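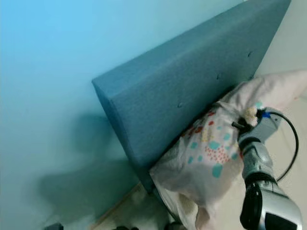 Bonjour à tous,

Je reprends le fil sur les punaises de lit, avec le message de Margarida recopié plus bas pour ceux qui se sont inscrits depuis. Dans une chambre, on regarde d'abord le matelas, et on a raison, mais on oublie presque toujours la tête de lit. Un panneau rembourré posé contre le mur, tendu d'un tissu finement texturé comme le bleu-gris de la photo, offre beaucoup de cachettes : l'arrière du panneau, le dessous, les agrafes, les coins où le tissu est replié. Vue de face, une tête de lit de ce genre ne vous apprendra pas grand-chose. Il faut la décrocher ou la tirer et regarder derrière.

> Margarida Pinheiro a écrit :
>
> Bonjour,
> Nous gérons une petite pension à Horthorpe, et un client nous a signalé des piqûres en mai. J'ai inspecté le matelas et le sommier sans rien trouver. J'ai tout lavé à 60 et mis de la terre de diatomée le long des plinthes. Depuis, plus de plainte, mais la chambre n'a été louée que 2 nuits.
> Mes questions :
> - faut-il jeter la literie ?
> - les fumigènes du commerce servent-ils à quelque chose ?
> - au bout de combien de temps peut-on considérer que c'est réglé ?
> Merci d'avance.
> Margarida

Je réponds dans l'ordre.

La literie : non, pas à ce stade. Vous n'avez rien trouvé dessus. Jeter un matelas infesté oblige à le traverser tout le couloir avec, et c'est souvent comme ça que la chambre d'à côté est touchée. Mettez plutôt une housse intégrale à fermeture éclair, matelas et sommier, et laissez-la en place au moins un an. Si un jour vous devez vraiment jeter quelque chose, emballez-le dans la chambre, fermez au ruban adhésif et marquez-le clairement pour que personne ne le récupère sur le trottoir.

Les fumigènes : je les déconseille. Le produit ne pénètre pas dans les fentes et les insectes se dispersent. Joaquim Carrilho en a fait l'expérience dans son immeuble, il avait raconté cela ici : une chambre touchée au départ, trois appartements ensuite. La facture de l'entreprise est montée à 4000 euros pour l'ensemble, alors qu'un traitement de la première chambre aurait coûté bien moins.

Ce qui marche chez un particulier ou dans une petite structure, c'est la vapeur sèche, passée très lentement et sans jet trop fort, sinon on souffle les insectes au lieu de les tuer. Il faut que la surface monte bien au-dessus de 60 degrés au contact. J'ai un thermomètre infrarouge et je vise 70 en sortie de buse, juste après le passage. Sur un tissu rembourré, faites un essai dans un coin caché, certains textiles marquent. La mousse épaisse isole, donc la vapeur ne traite que la surface et les coutures.

Pour le délai, un silence de quelques semaines ne prouve rien. Les œufs éclosent en une dizaine de jours, et les adultes peuvent rester longtemps sans se nourrir, surtout dans une chambre vide. Posez des coupelles pièges sous les quatre pieds du lit, écartez celui-ci du mur de 20 centimètres environ et vérifiez que les draps ne touchent pas le sol. Attention, si la tête de lit est vissée au mur, les coupelles ne servent à rien de ce côté-là. Notez les relevés chaque semaine pendant trois mois, dont une bonne partie avec quelqu'un qui dort dans la chambre.

Une remarque sur la terre de diatomée : une couche à peine visible suffit. En tas, les insectes la contournent et vous en respirez. Aspirez l'excédent avec un masque.

Eduardo Coelho avait proposé de faire venir un chien de détection, en groupant plusieurs adresses pour partager le déplacement. Je trouve l'idée bonne pour une pension. Il faut simplement ne pas avoir traité à l'insecticide juste avant le passage. Eduardo, si tu nous lis, peux-tu redonner le contact et le tarif ?

Margarida, dites-nous ce que vous trouvez derrière la tête de lit. Cherchez des petits points noirs, comme faits au feutre fin, et des peaux vides de couleur paille. Une lampe frontale et une vieille carte plastique à passer dans les fentes suffisent.

Cordialement,
Albertina Esteves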